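Chapter 3
A Place for Everything, More or Less

We use cookies to improve your visit. Accept | Manage settings

Sorting starts when you admit that a drawer is a pile with a front on it.

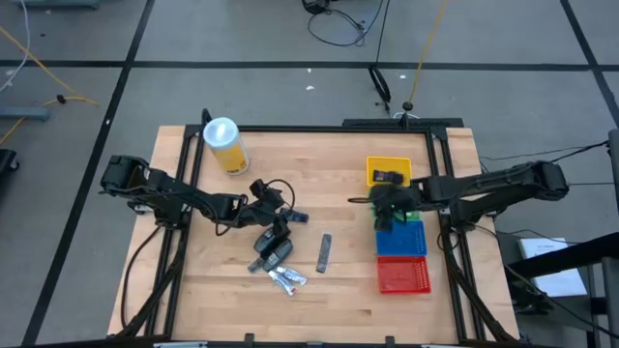

Categories should be few and dull. Color does much of the work: a yellow tray, a blue one and a red one need no labels, only an owner with some memory.

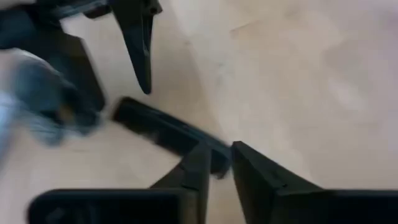

The hard cases are the things that fit two groups. The Hirkier method gives them a group of their own, and so, sadly, does everyone's kitchen.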